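Cord talk -- notes, 14 min slot, keep moving

Opener
Hi, thanks to Zesham for hosting. I'm on the Atinga cell, two arms, one tabletop. Today = one fault. Not the wins. Wins are on the poster.

Short version: left gripper said "released". It hadn't. Drawstring was still round a finger. Arm drove away at full transfer speed and took the bag, and then the case, with it. Right arm was in the way.

No one hurt. Door was shut. Say this early, people worry.

The job
Tool kit pack-out. Cloth bag, hose, hard case. Bag is the hard one: soft, no fixed shape, cords go wherever they like.

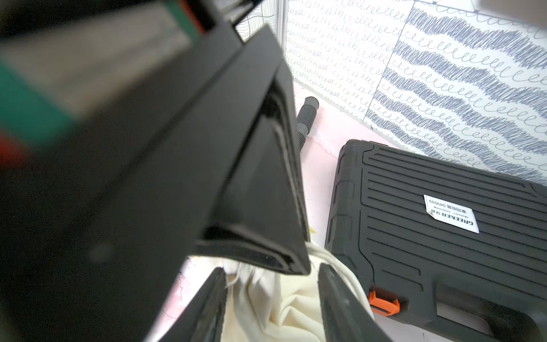 Erasto Kinyua: you keep calling it a grip fault, and it's a release fault. The grip was fine all week.

He's right and I've changed the title slide. Release fault. We had 2,102 logged cycles and every check in the code was on the closing side. Opening side had one check -- are the fingers at the open width. They were. Cord doesn't care how wide the fingers are.

What happened, in order
- late morning, run going well, speed had been turned up after the July review
- left arm lowers bag, opens, width OK, flag goes to "released"
- cord loop still caught behind the pad
- arm retracts, bag comes too, snags case handle
- left arm motor current climbs, limit set way too high so no stop
- right arm starts its own move becuase the flag says the space is clear
- contact, wrist to wrist. Protective stop came from the right arm, 200 ms after the left should have tripped

(pause here, let them read it)

Cord is thin. Pull on it is tiny until the snag. Force reading looks like noise.

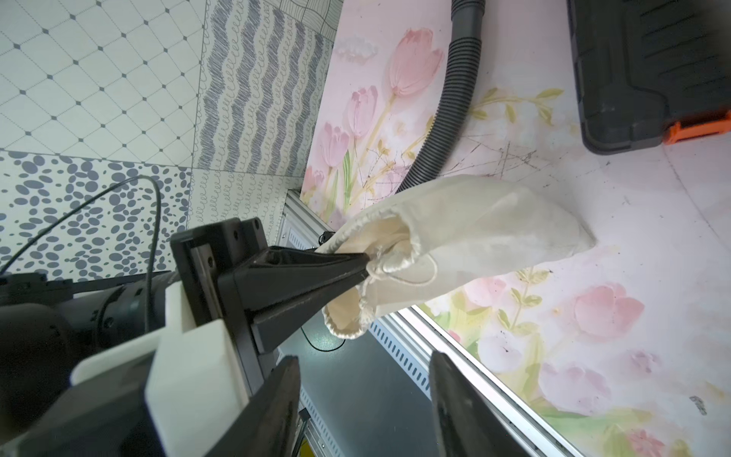 So the first bit of retract tells you almost nothing at speed. Go slow there and the number means something. We lost a morning arguing about sensor filtering when we should of just slowed down.

Damage: 2 finger pads, one cracked wrist cover. Denard had spares. Cheap lesson, could have been the wrist joint.

What we got wrong
Shared flag. One arm's word was enough to let the other one move. That's the real safety item, more than the cord. Also the current limit -- someone raised it to get past false stops and it never went back. No note, no ticket. (It was me. Say it.) 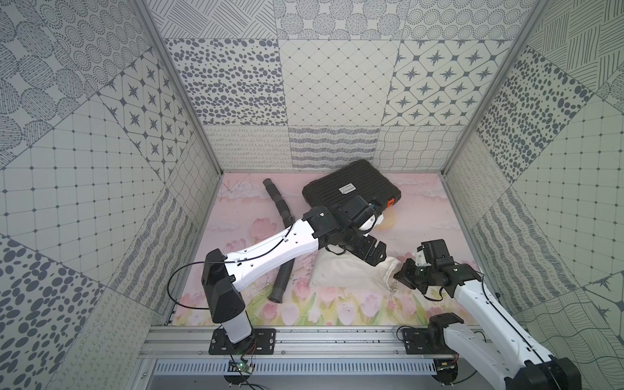

What we changed
1. Slow retract after every open, then a force check, then speed.
2. Small wrist twist on release to shed cord.
3. Right arm waits for left arm position AND left arm load. Flag alone does nothing now.
4. Limits live in the Dultel config, locked, two names to change. Akinyi Kashindye is one of them, so be nice.

Cost is cycle time. Don't hide it. Slower per bag, fewer stops.

Still open: twist sometimes winds the cord tighter. No fix yet. Ask the room.

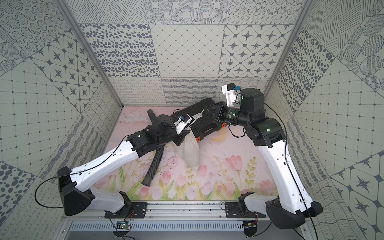 Why not just cut the cords off the bags?
The customer ships them with cords, so the cell has to cope with cords.

If time: play the current trace. If not, skip to contact slide. Water!!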